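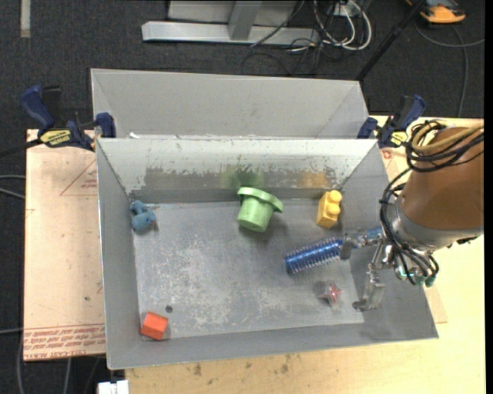
## About Varnel

Varnel is a small language school on the upper floors of an old corn merchant's building in Skiselano, two minutes' walk from the harbour steps. The date over the street door is 1695, and the stairs feel every bit of it, so do take hold of the rail on your way up.

We began with evening classes for people who had moved here for work and wanted to be able to talk to their neighbours, the chemist and their children's teachers. Those evening classes are still the heart of the place, though we now run mornings as well, and a Saturday reading circle which has a habit of going on until somebody's parking runs out. At the last count we had about 200 learners on the books, from complete beginners to people who simply miss having a good argument in their second language.

Groups are kept small and we don't follow one textbook from cover to cover. Most tutors bring in whatever suits the week — a recipe, a bus timetable, the letters page of the local paper — and let the talk wander a bit before pulling it back to the grammar. There is homework, but it's never very much, and if life gets in the way we would far sooner you came without it than stayed at home feeling guilty.

The Kwan Room, at the back, is our lending library, and you're welcome to sit there before or after class with a cup of tea. Children aged 5 and over can join the family group, where parents and little ones learn side by side and there's a good deal of singing. In August we close for the summer and some of us go off to our sister school in Kellik, where a few places are kept each year for Skiselano learners who would like to come along too.

If you're not sure which level is yours, come in for a chat and we'll work it out together. There's no test and no charge for that, and you can sit in on a class before you decide.

Page last updated February 14, 2019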